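Home Tenants Rooms Minutes Forms Contact

Staddale Building
Shared Workrooms: Minutes of the Year-End Meeting

Last updated: 31 December 2021

Present: Rosimeire Barros (Chair), Chang-ho Bae, Tarcísio Evangelista, Ánh Trương (minutes)
Apologies: Kastriot Nedeljković
Place: Room 217, Staddale Building

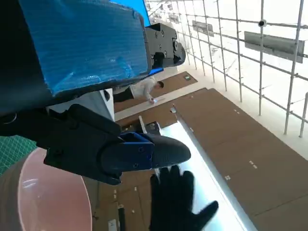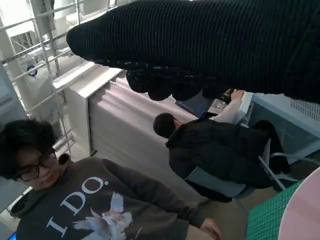
Room 217, two views. See items 3 to 6.

1. Opening and apologies

The Chair opened the meeting at 4 p.m. Apologies were received from Mr. Nedeljković, who had sent written comments on items 4 and 7. A quorum was present. The agenda was adopted with one change, the key register being moved from item 3 to item 8.

2. Minutes of the August meeting

The minutes of the August meeting were approved with a correction to the spelling of Mr. Evangelista's name in the attendance list. Matters arising:

Window blinds. Repaired. The invoice from Admont has been paid and the matter is closed.

Lost property. The box has been moved from the corridor to the reception desk. Items left there for two months will be disposed of.

Second key for the stairwell door. Not yet received. See item 8.

3. Floor and floor signs

Mr. Bae reported on the condition of the floor in Room 217. The first view above shows a patch of brown flooring beside a lighter floor strip, with a small green sign lying flat on it. Members discussed whether signs should be kept on the floor at all. Ms. Trương noted that the sign had been mentioned in the walk-through report and that the report did not say where it should be returned to. Mr. Evangelista was of the view that any sign needed in the room should be fixed to a wall at eye level.

It was agreed that the small signs would be collected and stored on the shelf inside the entrance until a plan for wall signs is approved. Mr. Bae asked that the lighter strip be checked for loose edges at the same time. The last check was made before the carpet was taken up in the corridor, and the meeting had no record of the result.

Action: Mr. Bae to collect the signs and inspect the floor strip.

4. Seating

The meeting considered the seating request carried over from August. Mr. Nedeljković's written comment was read into the minutes in summary: the office chairs were satisfactory for short periods but were now used for most of the working day, and the armrests on several of them met the underside of the benches.

The gray office chair with the pale metal frame, in use in the second view, is of the type under discussion. Mr. Evangelista said he had no objection to the type as such and would prefer to keep it where the work surface allows. Ms. Trương asked whether chairs without armrests could be exchanged with the reading room on the floor above. The Chair had already raised this informally and expected a favorable reply.

A quotation from Proltus for replacement chairs was tabled. It was considered high. The meeting agreed to try the exchange first and to return to the quotation if the exchange could not be arranged. No chairs are to be removed from the room in the meantime without a note in the inventory.

Action: The Chair to write to the reading room. Mr. Evangelista to list the chairs with damaged or loose armrests.

5. Work surfaces and cabinets

Ms. Trương presented the inventory for the room, which now runs to 74 lines. Several entries could not be matched to a storage place. Cutting mats were given as the main case. A green mat with a white grid can be seen in the first view, and the inventory gives the storage place for mats only as "bench." It was agreed that mats would be allowed to remain out during a working session and would be stored flat at the end of it. They are not to be rolled or stood on edge.

Mr. Bae raised the question of small devices and loose items on the work surfaces. He proposed that each user be given a shallow tray, labeled with the user's name, to hold such items between sessions. Mr. Evangelista supported the proposal but asked that the trays be limited in size, having seen a similar arrangement in another building where the trays came to occupy the whole bench. The proposal was approved on that basis.

The cabinet tops are to be kept clear at the end of the day. Ms. Trương asked that the word "clear" be defined. After discussion it was defined as nothing left on the top overnight, including paper.

Action: Ms. Trương to revise the inventory and obtain a price for trays.

6. Plates, coats and personal belongings

The Chair drew attention to the rule on tableware in the workrooms. The present wording forbids "food and drink" and is silent on plates, cups and bowls as such. The round pink plate in the first view was cited in discussion of whether the wording should be changed. Mr. Bae pointed out that plates are also used in the workrooms for purposes other than eating and that a general ban would be difficult to apply. The meeting agreed to leave the rule as it stands and to add a line asking that all tableware be listed in the inventory or taken back to the kitchen.

On clothing, it was noted that users commonly keep heavy jackets on while seated at work. Mr. Evangelista asked whether the room was adequately heated. Readings for the room had not been kept, and the meeting was unable to form a view. A thermometer will be placed near the door and read at the start and end of each working day in January.

A request for coat hooks was approved. They will be mounted on the corridor side of the wall.

Action: The Chair to amend the rule. Mr. Bae to place the thermometer and keep the readings.

7. Budget

The sum of $400 remains in the furnishing line for the year. Mr. Nedeljković had proposed in writing that it be carried forward in full toward seating. Ms. Trương proposed that the hooks and trays be paid for first and the remainder carried forward. The second proposal was adopted, Mr. Evangelista abstaining.

The cleaning contract with Dantas was reviewed. Members were satisfied with the floors and less so with the window ledges, and asked that the ledges be written into the schedule when the contract is renewed.

Action: The Chair to confirm the carry-forward with the building office.

8. Key register

The register was inspected and found to be in order, with the exception of the stairwell key noted under item 2. The locksmith will be contacted again. Users are reminded that keys are signed for individually and may not be passed on at the end of a session.

9. Other business

Mr. Bae asked that the room booking sheet show the name of the person responsible for closing up. Agreed.

Ms. Trương asked that items for the next agenda reach her one week before the meeting, in writing.

There being no further business, the Chair closed the meeting at 5:20 p.m.

Minutes taken by Á. Trương
Approved for circulation: R. Barros

Contact the building office | © Staddale Building Tenants | Back to top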